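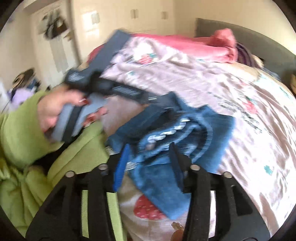
Community > Work and Jobs > Automation at Work > Question

Laundry sorting line being automated: what happens to piece rates and grading?

I work on the garment side of a commercial laundry in Pladville. We sort, check tags and fold. Management has ordered two folding cells from Jomus, to go live in December. Before that, several of us have been asked to do recording shifts with hand-held grippers, handling jeans, straps, knitwear and so on, so the arms can be trained on it.

At present the target is 945 pieces a shift per person, and pay above that is by the piece. On a recording shift I get through far fewer, as the gripper is slower than fingers and each item has to be picked up cleanly. Two questions:

1. Should recording shifts be paid at the piece rate or at a flat rate?
2. Once the cells are running, what work is normally left for the folders?

The notice we were given covers neither.

Answer 1 (accepted)

Flat rate, and get it in writing before the first recording shift. Piece rates assume the worker controls the pace. With a gripper in one hand the tool sets it. At our site in Clilano the first fortnight was paid by the piece and everyone lost money. It was changed to each person's average over the previous 20 shifts, which included the bonus. Ask for the same calculation.

On the second question, the folding itself goes first, but only for flat and regular items. Towels and pillowcases went over in the first month. Denim followed later. Items with straps, loops or loose ties still come back to a person, as do mixed bundles where one garment has caught on another. Our cell was rated at 1,000 pieces a shift and logged 926 on a good one. The shortfall was nearly all rejects, and those were sorted by hand at a bench beside it.

The remaining jobs are feeding, reject sorting, tag checks and clearing jams. Feeding is duller than folding. Reject sorting is harder, because you only see the awkward items. If your grade is based on piece count, it needs rewriting. A reject bench will never reach the old figure.

Answer 2

Depends on the contract. We have Eichhorn machines and they don't need any of this recording, so maybe ask why yours do.

Answer 3

Agree with the first answer on pay. Also ask for wrist breaks. Holding a gripper closed on heavy fabric for a full shift is a different load from folding, and our risk assessment hadn't been updated for it. We now swap hands or tasks every hour.

Comments

Answer 2 isn't comparing like with like. The Eichhorn units we had were flatwork folders for sheets. They don't pick up garments.

Does the average include overtime shifts? Ours left them out.

Reply from the person who asked: flat rate agreed for recording shifts, overtime left out. Nothing yet on grading.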